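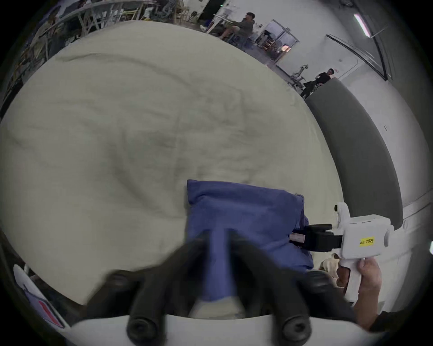 Linen and bedding subgroup, minutes, September, 6 pm start. Mekdes Yimer in the chair and also taking notes, so apologies for the state of them. Duvets first. Agreed we keep the cream-white ones on the beds at Flellero through winter, they crease like anything but they wash well. Folding standard still not settled. Blue cloths to be folded to a rough rectangle, like the one lying on the duvet, puffy edge at the top, and left that way for the guest to find. Adugna house wants them rolled. Vote held over to next meeting.

Matters arising
Laundry contract with Vornach. Price has gone up, $2000 for the season. Last season's was $1701. Mekdes to ring and ask what the extra $300 or so is for, nobody at the meeting could say. Will also ask re pickup times, driver keeps coming at lunch.

Sheets
Long discussion. Pale sheets show every wrinkle once they're on. Do we iron or not? Adugna irons, Flellero doesnt. Suggested: pull flat by hand, smooth from the middle out, leave it at that. Agreed for trial until next meeting. Ironing only if a guest asks.

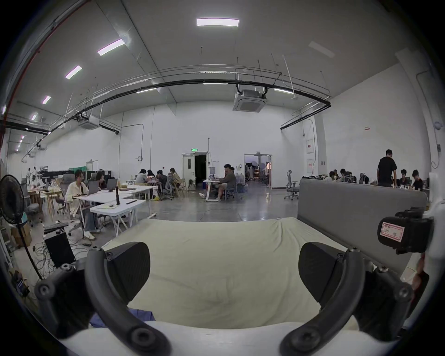

Pale sheet spread out, blue cloth by it. Grey partition at right.

Colour of replacement sheets. Cream-green preferred over plain white, goes better with the blue. One against (stains). Carried. Nostero to be asked for a sample before we order anything, and a proper swatch this time, not a photo off the website.

Storage
Blue cloths are ending up in with the tea towels at Flellero. Please stop. Separate shelf, labelled. Spare duvets go in the top cupboard, bagged, never on the floor even for five minutes. Lavender bags: no, two people sneeze.

Mending
Three duvet covers back with buttons missing. Buttons are in the tin, thread is not, someone has it. Please return thread.

Actions
Mekdes: ring Vornach, price and pickup
Mekdes: sample from Nostero
Adugna house: write up the rolling method, one page max
Flellero: clear shelf and lable it
All: thread

Any other business
Kettle at Adugna replaced. Key to the top cupboard now on the hook by the door.

Closed 7.20 pm. Next meeting same time, Flellero, bring your own mug.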